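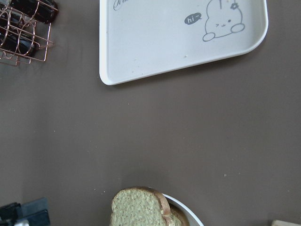 Making toast or clearing up after breakfast is easy for most people over the age of six. You do it while thinking about something else. For a robot, it is one of the hardest jobs there is. Think about a slice of bread in a round white bowl, leaning over the rim. You can see at once that it is soft and that it might tip out. You know which side to pick it up from. A robot has to work all of that out from the picture its camera sends.

So can machines do chores yet? The short answer is: a few of them, slowly, and with a person close by.

Why is bread harder than a car door?

Robots have worked in factories for a long time. A robot in a car factory may lift the same door 600 times a day. Every door has the same shape and arrives in the same spot, so the robot can repeat one movement.

Kitchens are different. Bread squashes. Cups roll. Someone moves the tray and forgets to put it back. Even a tray with a cartoon bunny on it can be a puzzle, because the robot must learn that the bunny is printed on the tray and can't be picked up – you knew that without being told.

How does a robot learn a chore?

One way is for a person to guide the robot through the job many times. A computer stores the pictures from the cameras and the movements of the arms. Later, it looks for patterns. Thirty tries are a start, but a robot may need many more before it can cope when a bowl is in a new place.

Two arms are useful for the same reason two hands are. One can hold a board still while the other picks something up. The arms also have to keep out of each other's way, and that takes planning too.

A practice table doesn't need a whole kitchen. A bowl with a spoon, a rack of bottles and some plastic cups will give two arms plenty to work on.
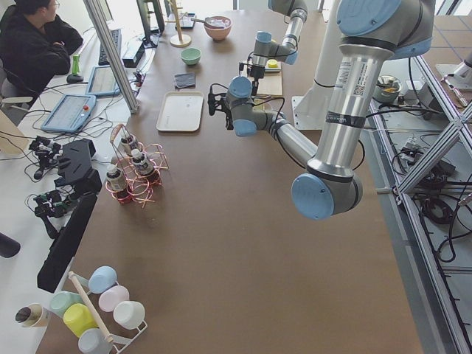

What can they do now?

Some jobs are nearly ready, and some are a long way off.

Vacuuming a floor: yes. Robot vacuums are sold in ordinary stores. They still get stuck on socks.

Moving boxes in a warehouse: yes, if the boxes are strong and the floor is flat.

Putting cups on a rack: sometimes. A robot can learn this, but a cup lying on its side may need a different grip from one standing up.

Folding laundry: slowly. A T-shirt can land in more shapes than anyone could list.

Cooking a whole dinner in your kitchen: no. There are too many steps, and some of them are hot or sharp.

Try it yourself

Put a plastic cup, a spoon and a slice of bread on a table. Ask a friend to close their eyes and be the robot. Your friend may use only a finger and thumb. Give instructions such as "left a little" and "close your fingers" until the bread is on a plate. Then swap places and move everything before you start again.

Words to know

Gripper: the part of a robot arm that holds things.

Joint: a place where the arm bends or turns, like your elbow.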